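Home Test Benches Grippers Checklists Contact

Gripper Comparison, Hand-Held Units: Pre-Session Inspection
Site: Rirnham, Room 16. Inspector: Xuelian Wan. Date: Tue 6 February
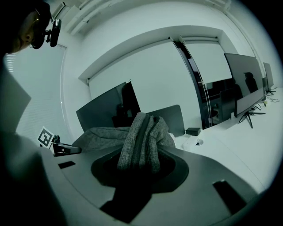
Gray knit garment held in the hand-held gripper, marker and clamp mount behind.

Units under comparison: Menard (wide shell) and Xia (narrow shell). Checklist revision 6.

1. Shell and rim free of cracks or sharp edges
Menard: OK. Xia: OK. Light scuffing on the Xia rim, no action.

2. Jaws close fully with no load
Menard: OK. Xia: FAIL. Left jaw stops short. Re-seated the pin and repeated, same result. Unit tagged out.

3. Finger clearance at trigger
Menard: OK. Xia: not checked, see item 2.

4. Fiducial markers flat, clean and firmly fixed
OK. One spare sheet has a lifted corner and should be reprinted before the towel set.

5. Clamp mounts tight on work surface
OK after adjustment. One bolt took a quarter turn. Do not use the long key here, it strips the head.

6. Head-mounted camera: bracket and strap secure
OK. Strap should be snug but not tight. Operator to report any pressure at the temple.

7. Lens clean, gripper camera
Menard: OK. Wiped with dry cloth. Xia: lint on lens, cleaned.

8. Fabric items free of pins, tags and loose threads
Comment: knits catch on the jaw screws more than woven items do. Check the screws after each knit item. Operators should release a caught item by hand and not pull against the jaws.

9. Cycle count below service limit (4,000)
Menard: 203 since last service. Xia: log missing. Marnbridge asked for a copy of the July service sheet.

10. Walkway and cables clear behind operator
OK.

Result: Menard released for use. Xia held until item 2 is repaired and items 3 and 9 are closed. Grip force readings from the two units are not to be compared until both have passed the same revision of this list.

Signed: X. Wan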